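The Reserve Line

The selection sheet went up at 4:10 in the afternoon, and Simone Aguiar read it from the bottom, as she always did. Reserves were listed last. Her name was not among the reserves. She read upward through the backs, then the halves, and found herself at openside flanker, where Zupan had started the previous eleven matches.

She checked the date in the corner. Oct 7, 2025. It was the current sheet.

Jurdale played a simple system. The forwards worked in pods of three in midfield, with the openside floating behind the second pod to clean out late or carry short. Zupan had run that role since August with a tackle completion rate the analyst liked to read aloud. Aguiar had covered it in training and for the last quarter of four matches. Her own rate was lower. Her distance per minute was higher. The coach had circled the second number on a printout and left it on the bench in the gym, and she had assumed it was meant for somebody else.

Zupan was in the treatment room with her left foot in a boot.

"Grade two," Zupan said. "Two weeks if it behaves."

"I didn't see it happen."

"It was the last drill. I stepped on the edge of the tackle bag." She moved the foot a small distance and moved it back. "Their nine goes left off slow ball. Nearly every time. She drops her right shoulder first."

"Their new one?"

"The one from Gevton. She did it there too. I've got the clips." 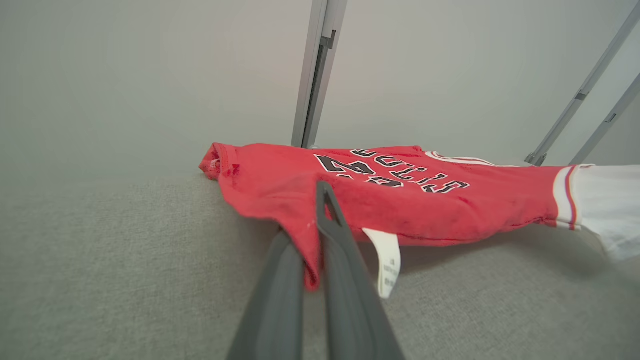 They went through the clips on Zupan's tablet, with the sound off. The Gevton scrum-half had a quick base and a flat pass, and when the ruck was tidy there was no pattern to her at all. When the ruck was slow, the shoulder dropped. After the drop there was less than a second to do anything with the information. Aguiar watched one sequence until she could call it before it came. Then Zupan reversed the order and she called two of them wrong.

"You're guessing off the feet," Zupan said. "Don't look at the feet."

Hamivero was a coastal ground, open at the north end, and the wind came through the gap between the stand and the clubhouse. The captain won the toss and played into it. The gate was given over the speakers as 2,074, which got a short cheer from the covered side.

The first half was kicked away by both teams. Jurdale had the worse of the territory and the better of the lineout. Aguiar made her tackles low and got off the ground in reasonable order. She gave away one penalty, hands on the floor past the ball, and the referee explained it to her with more patience than the decision needed. Hamivero kicked the three points. At the interval it was 6–3 to them.

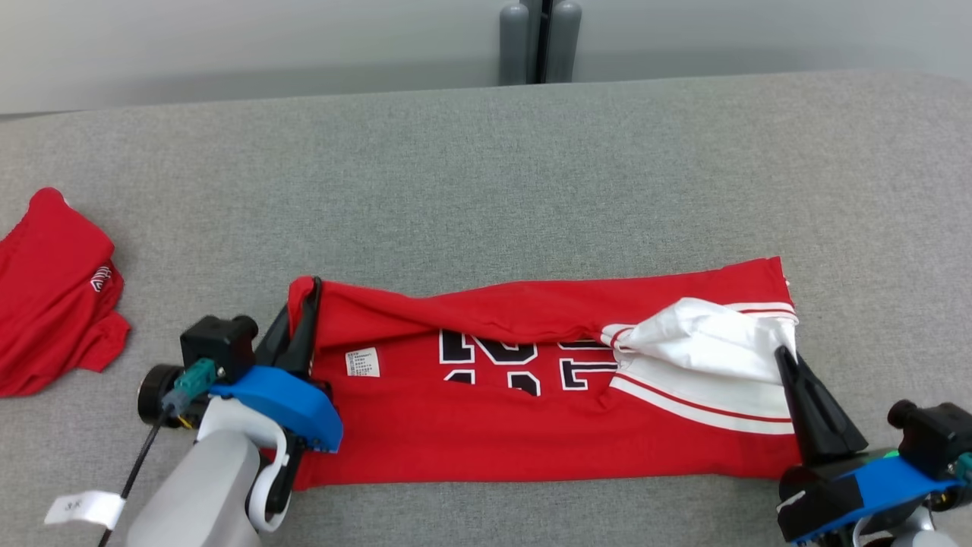

The coach used the break to talk about exits. She drew the touchline on the whiteboard, then a short arrow, and said the kick was landing too deep for the chase. She did not mention the flankers. Aguiar drank half a bottle of water and taped her thumb again, over the first tape.

In minute 46 Hamivero took a scrum on their own ten-meter line and carried twice off it. The second carry was stopped by the Jurdale hooker, who stayed on the right side of the ball and made it untidy for as long as the law allowed. Aguiar was standing one body out from the ruck on the left. The scrum-half arrived, put a hand on the ball and looked right.

The shoulder dropped.

Aguiar went. She was moving before the ball was, and for part of a stride she was certain she was offside. Then the pass was in the air, flat and fast toward the first receiver, and she had it against her chest with both arms. There were forty meters of grass and one fullback, who was coming across from the wrong side. She ran at the corner post until the fullback committed, then came inside her and touched down a little to the left of the posts.

The referee had his arm up. He had it up for some time before she looked.

The conversion made it 10–6. Jurdale defended that for the remaining half hour, mostly on their own side of halfway, and the scrum-half did not go left again off slow ball. She kicked it instead. The last of those kicks went dead, and the match ended on the dropout.

On the bus Aguiar sat across the aisle from Zupan, who had the boot propped on a kit bag and was already working through the footage.

"You were early," Zupan said.

"Was I onside?"

Zupan ran it back, stopped it, and ran it forward one step at a time. The bus went over the level crossing and she waited until it was across.

"Your back foot was," she said, and went on to the next clip.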